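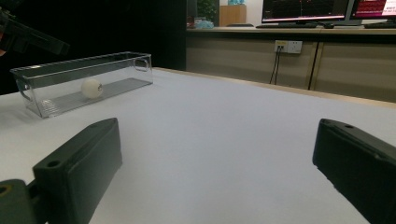 生活技術演習 配布資料 第4回「透明ケースを使った卓上の片付け」

読了時間:6分
最終更新:2026年4月29日

1. 今回の範囲

前回は引き出しの中の仕切り方を扱った。今回は、机の上に出したまま使う浅い容器について考える。対象は、卓球の球、消しゴム、電池、クリップの束など、置くと転がるか散らばる小物である。実習は市川棟(Ichikawa)の作業室で行う。持ち物は筆記用具と定規。前回の記録用紙も持参すること。

2. 用語

この授業では次の言い方にそろえる。

ケース:ふたのない箱形の容器。材質は問わない。
持ち手穴:側面を切り抜いた形の持ち手。後から取り付けた取っ手は含めない。
底板:ケースの底に当たる面。別の板を敷いた場合は、その板の上面を底板と呼ぶ。
定位置:使い終わった物を戻す場所。人ではなく物ごとに決める。

レポートでは「箱」「入れ物」「トレー」が混ざりやすい。採点のときに読み違えるので、上の語を使うこと。

3. 透明なケースの長所と短所

透明なケースは、横からでも中身が分かる。棚の上段に置いたときや、座ったまま探すときに差が出る。不透明なケースではラベルを読むか、手前に引き出してのぞくことになる。

短所もある。壁が透明だと、中が乱れているのもそのまま見える。来客のある部屋では、あえて不透明なものを選ぶ人もいる。また、白い机に白い小物を置くと輪郭が弱くなり、見落としやすい。卓球の白い球はこの典型で、透明なケースの底に灰色の板があれば、球の白がはっきりする。底の色を変えるだけで済むので、ケースを買い替える前に試すとよい。

傷は透明な面ほど目立つ。拭くときは乾いた紙でこすらず、水で湿らせた柔らかい布を使う。

4. 寸法の決め方

先にケースを買い、後から中身を考えると、たいてい余白が多くなる。順序は次のとおり。

(1) 入れる物を全部机に出す。
(2) 一番背の高い物の高さを測る。
(3) 机の上で使える奥行きを測る。
(4) ケースの外寸を決める。

(3)では、壁から机の手前の縁までをそのまま使わないこと。作業する場所を残す必要がある。奥行き600mmの机なら、手前の半分以上は空けておきたい。細長いケースを壁と平行に置けば、奥行きをあまり取らない。斜めに置くと両側に三角形のすき間ができ、そこに物がたまる。作業中に斜めになるのは構わないが、終わったら向きを直す。

内寸と外寸の取り違えにも注意する。商品の表示はどちらか一方しかないことが多い。Loltusの浅型ケースは外寸表示、Skestettiの長型ケースは内寸表示である。演習では両方を自分で測り、記録用紙に書く。

5. 持ち手穴

短い側の両端に持ち手穴があるケースは、両手で水平に運べる。片手で一方だけを持つと反対側が下がり、中の球が端まで転がる。運ぶ前に軽い物を端へ寄せておくと音も小さい。

一方で、持ち手穴は中身の出口にもなる。穴より小さい物を高く積まないこと。クリップや輪ゴムは、ふた付きの小箱に入れてからケースに入れる。穴の高さと幅も測っておく。

6. 転がる物の扱い

球は平らな底の上では止まる場所が決まらない。わずかな傾きで壁際に寄り、次に触れるまでそこにある。数が少ないうちはそれで困らないが、同じケースに電池やペンを入れると、球が間に挟まって取り出しにくくなる。

対策としては、底に筋や凹凸のある板を敷く、仕切りで区画を小さくする、球だけのケースを作る、のいずれかを選ぶ。筋のある板は、筋の向きに転がる動きまでは止めない。ケースの長い辺に対して筋を直角に敷くと、長い方向の動きは鈍くなる。

演習では、底板なし、平らな板、筋のある板の三通りで比べる。ケースの一端を定規で少しずつ持ち上げ、球が動き始めた高さを読む。持ち上げる速さをそろえること。球に印字がある場合は、毎回同じ向きに置く。

7. 机の上に残す物

片付けの後に机を完全に空にする必要はない。毎日使う物はケースに入れて出しておく方が、戻す手間が少ない。目安として、一週間使わなかった物は引き出しか棚に移す。ケースが満杯になったときは、二つ目を足す前に中身を見直す。

費用の比較も記録に含める。演習で扱う組み合わせでは、Penaの底板付き一式が3691円、同じ大きさのケースと板を別々にそろえるとおよそ4000円になる。板だけを切って作る場合は材料代のみでよいが、切り口にやすりをかけること。

8. 演習の手順

時間は60分。二人一組で行う。

・机の上の物をすべて出し、使う頻度で分ける。
・ケースの外寸、内寸、持ち手穴の寸法を測る。
・三通りの底で球の動き方を比べる。
・定位置を決め、配置図をかく。
・いったん崩し、配置図だけを見て元に戻す。

最後の項目は、相手の組がかいた図を使う。戻せなかった物があれば、図のどこが足りなかったかを記入する。

9. 提出物

記録用紙一枚と配置図一枚。配置図は真上から見た形でかき、ケースの向きと持ち手穴の位置を入れる。縮尺は自由だが、必ず書き添えること。提出は次回の授業の開始時とする。欠席した場合は、自宅の机と手持ちの容器で同じ測定を行えばよい。球がなければ、丸い物なら何でも代用できる。

次回は第5回「棚の高さと取り出しやすさ」。巻き尺を使う。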